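Desk Corner: The Yellow Tray

I promised last time that I'd finally write about small tools on a shared desk, and I've been looking forward to it all month! Three readers wrote in after the drawer piece to ask where their screwdrivers are supposed to live if the toolbox is out in the garage and the loose screw is on the chair right under them. My answer is a tray. A plain, shallow, slightly too long tray, in a color you can spot when you're tired.

I used to keep mine standing up in a mug. It looked great and it was a daily nuisance — the mug tipped over whenever I pulled out the one at the back, and all I ever saw of the others was a crowd of handles. Lying down, you see the whole tool at once, the length of the shaft and (if you lean in) the tip.
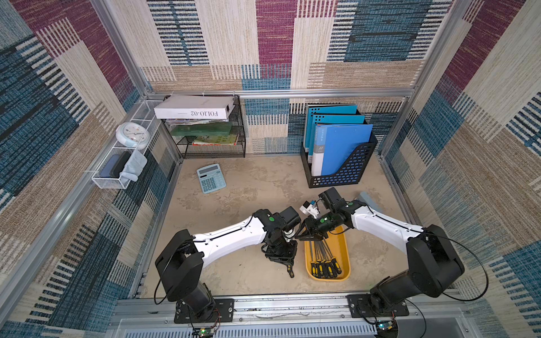 The trick I picked up from Evangelia Kourkoulas, who ran our December repair evening, is to put every handle at the same end. It takes a minute the first time and after that your hand just does it. The shafts can fan out however they like. If you have files as well, give them the same treatment, and please look twice before you grab one, especially if they came in a set with matching handles. I have gone at a screw with a needle file more than once and I'm not proud of it.

Now for the rest of the desk, where I get properly excited. A tray only works if the big flat things have somewhere else to go, so that they don't end up on top of it. Wire mesh tiers are wonderful for this. Books at the bottom, whatever folder you're using this week in the middle, and a box on top for all the stuff that has no category (mine has stamps, fuses and a spare bike key in it). Binders and plastic folders do better upright in a file holder, where they can't slump and take over the floor of the desk.
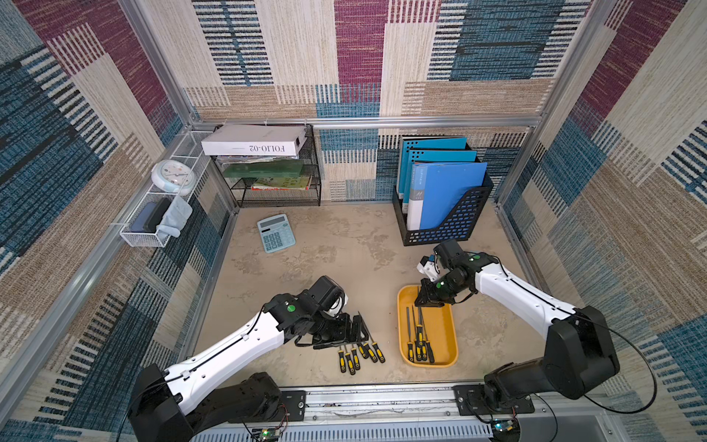 Photo: Ksawery Mazurek

I'd also like to say a word for the wall. A clock and a wire basket take up no desk at all, and I resisted both for years out of pure laziness about drilling. The calculator gets to stay out in the open, I've decided. I know there's one on my phone, but I like the keys, and when I'm adding up receipts I don't want to be reading messages at the same time.

A tip from Ksawery, too: do the sorting with the tools laid out side by side on the bare surface first, and only then move them into the tray. You'll find the doubles right away. He found four of the same size at his place and gave three to his sister, who was thrilled.
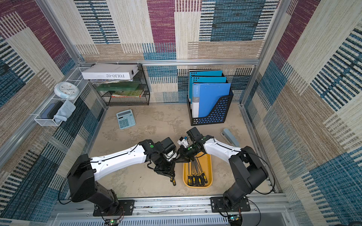 Yellow tray, handles together at one end.

If you try it, write and tell me what ended up in your tray that you didn't expect. The next repair evening is on a Thursday, the room fits 26 and we already have 16 names down, so let Evangelia know soon if you're coming. Bring the tools you never reach for as well, we'll have a swap table by the door — last time I went home with a lovely little ratchet and somebody's very old tape measure.

Recent items
The drawer under the drawer
Labels that come off again
Sixteen mugs and what we keep in them
Repair evening: what got fixed in December
Reader question: where do the cables go?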